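Frequently asked questions: looking after the sofa cell

Last updated 13 February 2019

Welcome, and thank you for stopping here before writing to us! The sofa cell is the simulated living room in our Natgate set of home scenes, the one where a Franka Emika arm works over a dark couch with a cushion and a flat white piece on it. Most of the mail we get is about setting it up again after somebody has moved something, so that is where we begin.

Where do I start if the cell has been changed and I don't know how?

Load the saved room first, then the arm, then the loose pieces, in that order. I know it's tempting to nudge the sofa back by eye (I have done it myself, more often than I'd like to admit), but a small error at the stand grows into a big one at the fingers. Once the room is loaded, send the arm to its home pose and wait for the joint readings to settle before you touch anything else.

How close should the gripper come to the seat?

Close enough to pick up something thin, and no closer. The approach height is kept in the Jukitz settings page, and we leave it at 9 millimeters above the seat surface. Bring the arm down slowly the first time after any change and stop at that height before you close the fingers.

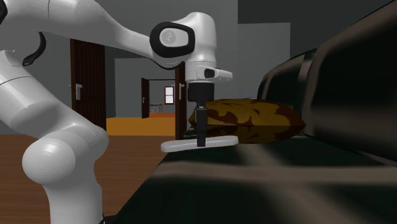
If your reading drifts from one run to the next, check the seat before you blame the arm. Soft surfaces in the simulator can be given a thickness for contact that differs from the one you see on the screen, and the two have a way of parting company after an update. Set both to the same value, save, and reload. We check this every May when we do the big cleanup, and also whenever somebody grumbles, so please do grumble.

Does the throw pillow have to be there?

Yes, please leave it in. A couch with nothing on it is an easy job, and the planner needs something to steer around. You may move the pillow along the seat as much as you like, as long as it isn't sunk into the backrest when the run starts. Two overlapping bodies will push each other apart on the first step, and then the whole run is spoiled.

The thin piece slips or jumps when the fingers close. What should I change?

Start with the closing speed, then look at friction, and change only one of them at a time. I'd go down to half speed and do 24 test grips before deciding anything — a handful of good ones in a row can fool you. Try to take the piece near its middle, with the fingers pointing straight down. If it still jumps, make the simulation step smaller. The run will take longer, but thin shapes are fussy about this.

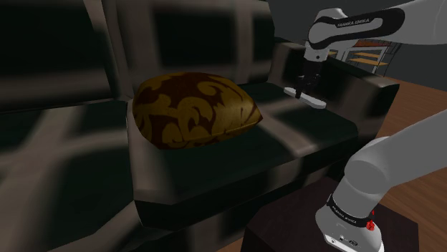

Mairéad Phelan wrote in to say that her trouble was none of these. Her grips failed only after she had swapped in the finger model from Dendance, and the tool center point was still set for the old one. She corrected the offset, ran 100 grips overnight, and had 7 misses, all of them with the piece turned hard against the armrest. We have added her check to the setup page, and we're very grateful for it.

Can I move the stand?

You can, but then the arm's base has to move with it, and the saved poses will no longer be any good. Teach them again from home. Keep the lower joints clear of the front of the sofa, and try the full reach once at low speed with collision warnings switched on.

Who do I ask if I'm still stuck?

Write to Sandamali Jayasinghe through the Pasichnyk help desk, and attach your settings file along with the log from the last failed run. A log from a good run is welcome too, if you have one. She answers everything, though it may take her a few days when a new release has just gone out.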